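Section 4. Recording fabric tasks with the Wevitz hand grip

Read section 3 first if you haven't paired the grip. Everything below assumes firmware 2000 or later and the Varela recorder app already open on your phone or laptop.

4.1 Before you start

1. Charge the grip. Two bars minimum. A fabric session eats battery faster than a pick-and-place one, lots of small squeezes.
2. Wipe the lens. Dry cloth only.
3. Open Varela, choose New Task, then Soft Goods. Do NOT choose General, the finger width gets logged at the wrong rate and you can't convert it later.
4. Type a task name. Short. "blanket fold bed" is fine. Same name every time, same spelling, or Lismont will split it into two tasks on upload.
5. Squeeze the trigger all the way closed, then all the way open. App shows 0 and then 459. If the open number is off by more than a few, redo finger calibration (3.6).

Note: the number is raw counts, not millimeters. Ignore the unit label in the app, fix is coming in November.

4.2 Start position

6. Stand at the foot of the bed or the long side of the table. Pick one and stay there for the whole batch.
7. Hold the grip over the near edge with the fingers open. Press record. Wait for one beep.
8. Hold still until the second beep. This sets the zero pose. Move early and the whole track drifts.

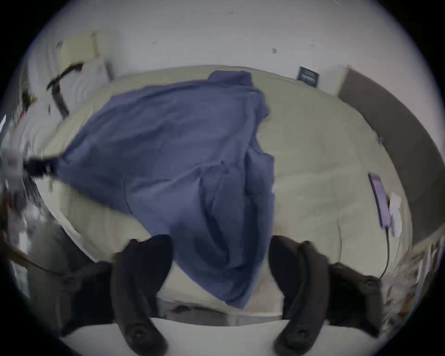
Start poses should vary a little from one demo to the next. Shift your feet, change the height, come in from the left once in a while. Same goes for the cloth: leave it crumpled however it lands, ridge along one side, a doubled layer on the other, a long narrow end reaching down between the open fingers. Don't neaten it. The policy has to see messy starts or it only works on neat ones. Bedding with faint stitching and a phone left on top are both ok for tracking, plain white walls are the weak spot, so keep some of the bed and the stuff next to it in view.

CAUTION: do not swing the grip up to face a blank wall while recording. Tracking loss over 29 frames in a row ends the demo and the file is dropped.

4.3 Grasp and move

9. Lower the open fingers over a fold or a loose end. Not the flat middle, there's nothing there to pinch.
10. Close slow. Full squeeze takes a second or so. Snapping it shut blurs the contact frames.
11. Pause a beat after closing. Then lift or pull.
12. Keep the wrist steady while you pull. If you need to turn, turn after the cloth is clear of the surface.
13. Open fully to release. Half-open releases get labelled as a slip.
14. One hand only. Your other hand stays out of view, behind your back if you tend to forget.

Note: missed the grasp? Keep recording, go back and try agian. Up to two retries in one demo is good data. More than that, stop and mark it Discard.

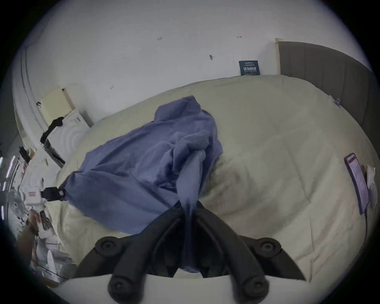

Can I use the same demos on a different robot arm?
The grip saves its own path and finger width, so any arm on the Clarkent list with the matching fingers mounted can run a policy trained from them. Other fingers mean new demos.

4.4 Ending a demo

15. Back the grip off to about where you started. Press record again. One long beep.
16. Tap Keep or Discard. If you tap nothing the app waits, it won't guess.
17. Mess up the cloth again and go to step 7.

Do them in short batches. Tired arms make jerky paths and it shows up in training.

4.5 Upload

18. Plug in or get on wifi. Tap Send to Lismont.
19. Check the count on the summary page against the count in the app. Should match.
20. Error 1686 means the clock on the grip and the clock on the phone disagree. Restart the grip first, then the phone, then resend. Files are not lost.

CAUTION: don't clear the card untill the summary page says Stored. "Received" is not Stored.

Replay on the arm is in section 5. Run the first replay at low speed with the e-stop in reach.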